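Moschos says abuse by message followed him from Makthorpe to Baden, and most senders used their own names

Actor Stavros Moschos has told an audience in Baden that he received 121 threatening messages in one month after his character in the television drama Grisuvetti left his family on screen. He said that 87 of them came from accounts with a real name and a real face.

The actor, who plays the harbor doctor Coste in the series, spoke for almost an hour at a public talk on the treatment of performers online. It was the first time he discussed the matter in detail. Until now he had only written one short post, in August, in which he asked viewers to remember that a script is written by other people.

"I expected that some people would be angry with Coste," he said. "I did not expect that they would be angry with my mother."

According to Moschos, the messages began in the same evening as the episode was shown. The first ones were insults, and he did not pay much attention to them. After a few days the tone changed. Some senders wrote that they knew in which street he was living, and one of them sent him the name of the bakery where he buys his bread in the morning. He stopped going there for the rest of the summer.

He was then living in Makthorpe, where the indoor parts of the series are filmed. He moved out of his apartment for 19 nights and slept at the home of a colleague. The production company offered him a driver, which he accepted, and a break from filming, which he refused. He explained that he did not want the crew to lose working days for something they had not caused.

What surprised him most was who the senders were. Together with a friend he went through the accounts in the order in which the messages had arrived. He had imagined teenagers, he said, or people who hide behind a cartoon picture. Instead he found a school bus driver, a couple who sell garden furniture, and a man who had posted photographs from his daughter's wedding on the same afternoon as he wrote to the actor that he should be drowned.

"I looked at the wedding pictures for a long time," Moschos said. "He looked very happy. The message to me was sent between the cake and the dance, if I understand the times correctly."
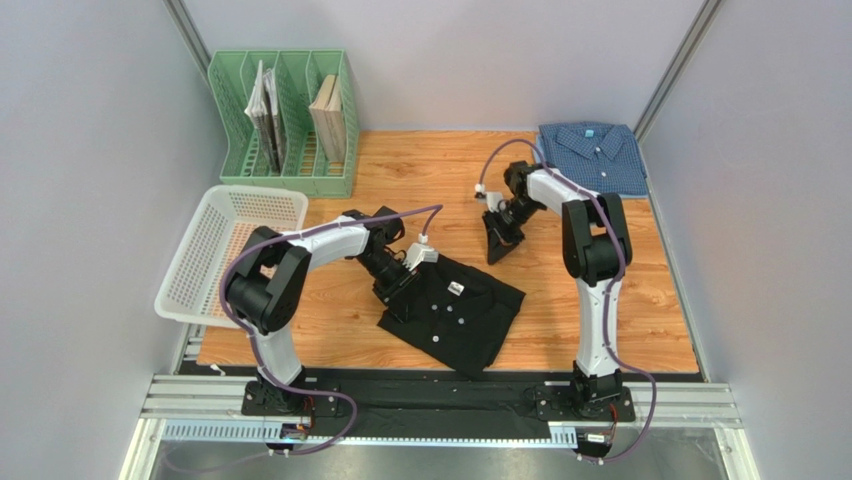
Did Moschos report the messages to the police?
He reported the most serious ones, and two of the senders have received a formal warning. No one has been charged until now.

The actor said he has no complaint about the officers who took his statement. They were polite, and they called him back when they had promised. But he found the procedure slow, and he had to read many of the messages aloud so that they could be written into the report. He described this as the worst morning of the whole period.

He was more critical of the platforms. For each message he had to fill in a separate form, and in most cases he received an automatic answer saying that the text did not break the rules. When he reported the same account again, after a new message, the form started from the beginning. He would like a single contact person for anyone who receives threats in large numbers, also for people who are not known from television.

Moschos also answered a question from the audience about whether the writers of Grisuvetti carry some responsibility. The episode had been advertised with the line "You will never forgive him," and a young woman asked if this was an invitation. He was silent for a moment before he replied. He said the line was a good one and that he had laughed when he saw it on the poster. Today he would perhaps ask for another one, but he does not believe that a poster can make a person write such things.

He added that actresses on the show had received messages of this kind for much longer and had been told to ignore them. One of his colleagues, whom he did not name, showed him a folder on her phone which she had kept from her first year in the profession. He admitted that he had never asked her about it before it happened to himself, and he said that he is ashamed of this.

The evening was not only serious. Moschos told how an older viewer had stopped him at the train station in Baden to inform him that Coste was a terrible husband, but that she hoped he was wearing a warm coat. He said he had thanked her and shown her the lining.

Since the spring he does not read his messages himself. A person at his agency opens them first and passes on the friendly ones once a week. He has kept his public accounts, partly for professional reasons and partly, as he put it, because he was there first.

Filming of the new season has already begun in Makthorpe. Moschos confirmed that Coste will return to his family in it, although he did not want to say if they will let him in. He asked the audience, if they dislike the answer, to write to the doctor and to send the letter to the doctor's address.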